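Buying Automation, Session 4: Reading a Vendor's Claims
Handout. Notes by Bello Anozie, revised 2025-07-28
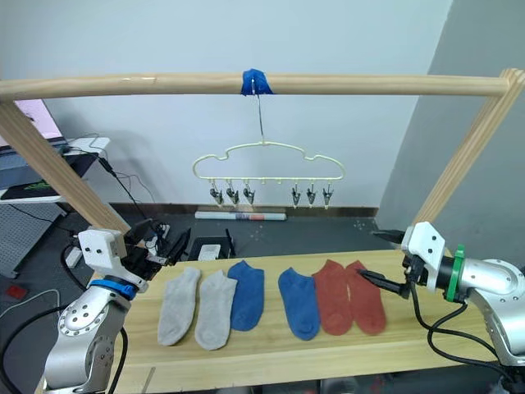 The product for this session is the Trodeck two-arm laundry package, sold by Esiva as a kit plus a yearly service plan. The brochure says it "handles everyday hanging tasks". Before the seminar, write down what you think that sentence commits the seller to. Most groups find it commits them to very little.

Start with the task. Six ankle socks, laid flat in a row, and a small hanger with six clips on a rod. A sock has to be picked up, brought to a clip, and the clip has to be opened and closed on it. Ask which of those steps the quoted success rate covers. Esiva gives a figure from 136 trials, but doesn't say whether a trial is one sock or a full hanger. If it is one sock, 136 trials is fewer than 23 full hangers — a thin basis for a contract.

Then look at the set-up. Laid flat and side by side is the easy case. Socks come out of a machine in a wet lump, inside out, with one missing. Two red ones that slightly overlap are a mild version of the problem, and I would want to see results for that pair quoted separately. The hanger hangs from a fixed rod with blue tape at the hanging point. Does the package still work if the hanger is moved along, or swapped for another shape? The brochure is silent.

Kwan-ho Kan's reply to an earlier draft of these notes was that I am too hard on early products. Perhaps. But the service plan is priced as if the product were finished, and the Traritville trial site had 17 call-outs before it stopped publishing its log.

Questions to bring:
Who lays out the socks, and is that person's time in the cost per load?
What counts as a failure, and who decides?
What does the arm do with a dropped sock?
Can we run 2 loads of our own, unsorted?

Reading for September: Pylypenko, chapter 4, on acceptance tests. Skip the appendix.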